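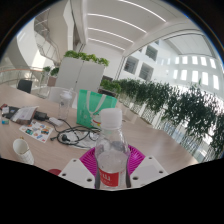
Flollport conference table by Darnelum: eight months in

September 20, 2022

I've been promising a write-up of our big table ever since I complained about the old one on here, so let's do it. We bought the Flollport in January, it has been used every working day since, and I have opinions. Mostly good ones! A couple of grumpy ones too, and one thing I would want to know before ordering.

Quick background for anyone new. We're a small office with one large bright room where everything happens: meetings, lunch, packing things up, eating cake standing up. The old setup was two Ilura desks pushed together, and I hated the gap down the middle with a passion. Pens went in it. Crumbs went in it. Someone's bank card went in it once and we had to pull the whole thing apart to get it back. What I wanted was a single top with no seam and no sharp corners, big enough that two people can have laptops open at one end while lunch is going on at the other.

The Flollport is a big oval with a light wood-grain top. We bought ours as a showroom piece from Lazaridis, who had it marked down to $300 (one small ding on the underside, which I have to crawl under the table to find). Then came delivery, which was $181. I'll be honest, I stared at that number for a while. More than half the price of the table again, just to get it up to us! But the thing weighs 200 pounds, and after watching two strong people get it around the corner by the elevator I stopped complaining. If you have a van and friends who owe you, you could save that money. I have neither.

Putting it together

The instruction sheet says 60 minutes and I laughed out loud at that, but it was pretty close for us. The top goes face down on a blanket, the base bolts on, and then you need every available person to flip it. Please don't try the flip with two people. We had four and I still made a noise I'm not proud of.

My one gripe is the hex key in the box. It's tiny and the handle is so short that you can only get a quarter turn before you bump into the base. Dig out your own. Also, leave all the bolts a little loose until every one of them is in, or the last two won't line up and you'll be starting over. (Ask me how I know.) We gave everything another tighten after a month and it has been solid ever since.

The shape

I was nervous about the oval. Rectangles are easy — you shove them against a wall and get on with your life. An oval wants to be out in the room, and it needs walking space all the way around. We gave it the middle, in front of the tall white cabinet with the plants on top, and it looks great there. With all that green behind it, the pale top looks warm and friendly, which I was not expecting from a conference table.

The shape is nicer to sit at, too. You can see everybody without leaning, and there's no "head of the table" seat that everyone avoids. I've stopped bruising my hip on the corners, seeing as there are none. The flip side is that the usable space at the narrow ends is smaller than you'd guess. A laptop is fine. A laptop plus a notebook plus lunch is a squeeze, and you end up drifting toward the middle, where all the stuff is.

And oh boy, the stuff. A big table is a magnet. However tidy we are, it fills up again: chargers, adapters, paper cups, leaflets, somebody's shopping. The good part is that there's room for it. With the Iluras, one tote bag and a laptop meant the meeting was over. 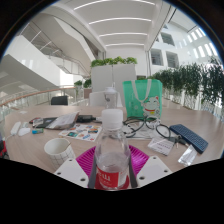 Keyboard, keys, glasses, water and the lucky cat tote, all sharing the Flollport.

I do love that bag, for the record. Mint green with a cat in a red collar, how could you not.

The surface

This is where I expected to be let down, and I've been pleasantly surprised. It's a smooth top with a soft, low shine, and it doesn't show fingerprints. Dust hides well on it, so well that I only notice when I wipe a cloth across and the cloth comes up gray. It gets a damp wipe at the end of the day and a proper clean with mild soap every week or so.

Coffee comes up easily, even the ring that sat there over a long weekend. Water does nothing to it as far as I can tell, and we're heavy on bottled water, so it gets plenty of practice. Ballpoint took a bit of rubbing. The one thing that beat me was permanent marker. I got most of it off with rubbing alcohol on a cotton pad, but there's a shadow left if you know where to look, and of course I know where to look. I'd also be careful with stickers. We tend to have sheets of them lying around, and when one got stuck down and left for weeks, it took a hair dryer and a lot of patience to lift the glue.

Hot mugs haven't left a mark so far. I still put something under a hot pan, and so should you. Scratches are a fair question too: there are a few hairlines if you crouch down and look toward the window, mostly where keys get dropped. From a chair I can't see them.

About those cables

Now the grumpy part. There is no cable hole. None! It's a table that's sold for meetings, and in my opinion it should have a grommet, or a little flap, or at the very least a tray underneath. What you get is a beautiful uninterrupted top, and then a nest of cords sprawling across it that makes the whole room look like we moved in yesterday. 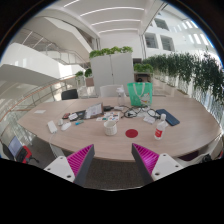

I've tried a few fixes. Stick-on clips under the edge worked for a couple of weeks and then let go one by one. A fabric pouch was better, but everybody forgot it existed. What has helped most is a power strip fixed to the base, with short charging cords that stay down there, and a rule that anything long gets coiled up before you go home. The rule is followed by me. I asked Lazaridis whether they could drill a hole for us and they were willing, but I chickened out. Cutting into a top I like this much felt wrong, and if you put the hole in the wrong spot you're stuck with it.

So if you're ordering and you know you'll have laptops on it all day, ask about that before it's delivered and not after. I really wish I had.

Chairs and legroom

The base sits well back from the edge, so knees are happy nearly everywhere. The exception is dead center on the long sides, where tall people meet a crossbar with their shins. We've learned to park the chairs a bit to either side of it. Ours don't match (there's white, there's black, it's a mix) and I think a table this plain can carry that. It would probably look very grown-up with a full matching set, but I'm not spending that money this year.

Height is standard. I'm on the short side and I'm comfortable typing at it for an hour or two, and for a full day I go back to my own desk. It doesn't wobble when somebody types hard or leans on the end, which the Iluras certainly did. I've sat on the edge of it too. Don't tell Darnelum.

Would I buy it again?

At the price we paid, yes, in a heartbeat, delivery and all. At full price I'd think harder, and I'd want the cable situation solved first. For a room where people only talk and drink coffee, I don't see what there is to complain about. For a room like ours, where the table is also the kitchen counter and the lost and found, it's still very good, you'll just be coiling a lot of cords.

Four stars out of five. The missing one is for the hole.

If you've drilled into one of these yourself, please leave a comment and tell me what bit you used and whether the edge chipped. I might get brave over the winter.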